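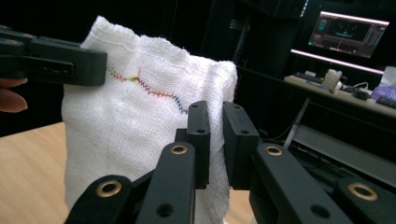 Nostell Stitched Cloths

README for release 2, 2023-08-25

Summary

Nostell Stitched Cloths is a catalogue of small household textiles, with records of how each was stitched, how it folds and what state its edges are in. It covers 264 cloths, mainly gauze, muslin and towelling. The catalogue was compiled at Grernstead by the Jomutus textile group and is meant for people who need comparable notes on light and heavy cloths handled in the same way.

Contents

cloths.csv: one row per cloth, 264 rows
stitches.csv: one row per stitched line, 337 rows
folds.csv: one row per recorded fold, 672 rows
terms.txt: definitions of the words used in the three tables
changes.txt: corrections made between releases

All files are UTF-8 with comma separators. Empty cells mean "not recorded". A zero is a measured zero.

Cloth types

Gauze. Open plain weave, white or undyed. Sold as cheesecloth in some shops and as butter muslin in others; the catalogue uses one code, G, for all of them. Pieces were cut to length and left unhemmed.

Towelling. Looped pile, with hems as supplied. Code T. Hand towels and face cloths share the code and are separated by the size column.

Other. Tea towels, napkins and one set of plain cotton squares supplied by Lương. Code X. The squares have no care labels, so fibre content for these rows is taken from the supplier's sheet.

Stitching

Many of the gauze pieces carry decorative lines worked by machine in zigzag stitch. Variegated thread was chosen because a position along the line can be given by colour as well as by distance. The thread repeats, and a long line may pass through the same colour more than once. Use the distance column where this matters.

Lines were sewn freehand and no two are the same shape. The course column takes one of three values: straight, waved or branched. A line counts as branched if any spur leaves it, however short. Where a line is both waved and branched, branched is recorded.

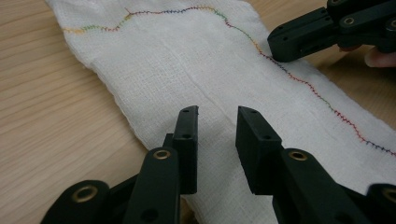
Gauze puckers along a dense zigzag, and the amount of puckering differs with stitch width and with how firmly the cloth was held under the foot. Pucker is graded from 0 to 3 by eye, with the cloth laid flat and smoothed once by hand. Grades were given by a single person for the first 50 cloths and checked again in June after the wording in terms.txt was tightened. Grades 1 and 2 are the least reliable and may reasonably be merged.

Edges

Cut edges of gauze fray with handling. The edge column gives the condition at the start of recording:

clean: no loose threads longer than one square of the weave
soft: loose threads, edge still follows the cut
frayed: edge no longer follows the cut for some part of its length

Edges were not trimmed between folds. A cloth listed as clean in cloths.csv may therefore have a worse edge in its later rows in folds.csv, where edge condition is given again.

Folds

Each fold row gives the cloth number, the fold type, the number of layers and the resting position. Resting positions are flat, draped, hanging and upright. Upright applies only to folded cloths standing on an edge. Gauze has no upright rows because it will not hold the position.

Towels were folded in halves or thirds before being stood up. Layers are counted at the thickest part. The top edge of a folded towel is seldom level, and height is measured to its highest point.
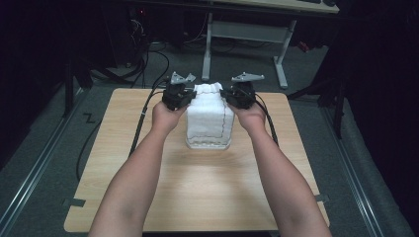 Folded white towel, resting position: upright.

Squeezing a folded towel from the sides changes its width and, to a lesser degree, its height. Width is given before and after in separate columns. No force was measured.

Preparation

All cloths were washed once at 40 degrees without softener and dried flat. They were not ironed. Creases from packing that survived the wash are entered in the notes column as "old crease" and should be kept apart from folds made during recording.

Known problems

Colour names in stitches.csv are not standardised. Teal, blue-green and turquoise all occur for what may be the same stretch of thread.

Cloth numbers in the X group are not consecutive. Withdrawn numbers have not been reused.

Stitch width was read with a steel rule and is unsuitable for work needing better than half a millimetre.

Release 1 gave hem width for some towels in inches. These have been converted, and the affected rows are listed in changes.txt.

Use

The tables may be copied and altered for teaching and research. Please cite the release number, as row totals differ between releases. Corrections should quote the cloth number and the column name.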